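**Bernitis College receives $3,387 community arts grant for oral history film**

MULULSIDE – Bernitis College has received a $3,387 grant from the Illden Arts Fund to complete a short documentary on the families who ran the Mululside ferry crossing. The project is led by Natanael Siqueira, a lecturer in the college's screen and media program.

The film, which has the working title *The Chiang Crossing*, draws on interviews with former ferry workers and their children. Six students will work on the production as paid assistants, recording sound, editing and preparing transcripts.
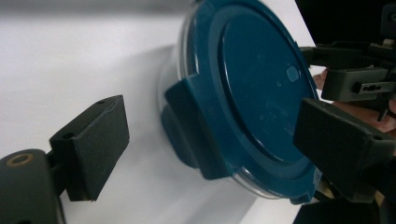 *Clear container with teal lid.*

"Many of these stories have only ever been told at home," Mr. Siqueira said. "The grant lets us record them properly and gives our students paid work on a production from start to finish."

The fund received applications from colleges and community groups across the region. Of the amount awarded to Bernitis College, $2,577 will go toward student wages. The balance will cover travel, equipment rental and the cost of scanning family photographs.

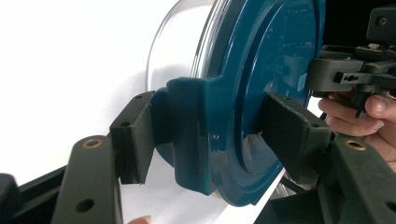

Residents are invited to lend photographs, letters and ticket stubs from the ferry years. All material will be scanned at the college library and returned to its owner. Small items should be brought in a clean, rigid container, and a clear plastic bowl with a fitted lid and a tab, like the teal one shown, is suitable for stubs and badges. Larger items, including framed pictures and signs, can be photographed at the owner's home by arrangement. A form listing each item will be signed by the lender and by library staff.

Interviews will be held in the college's recording studio through February, with evening sessions starting at 6 p.m. for those who work during the day. Participants may bring a family member 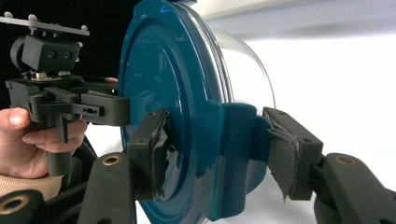
or friend, and may ask for any part of their interview to be left out of the finished film. Full recordings will be kept in the library's local history collection, which now holds 947 items.

A free public screening will take place in the Mululside campus theatre once editing is complete. Details will be posted at the library's front desk and in the college bulletin.

Media inquiries may be directed to the Bernitis College communications office.

– 30 –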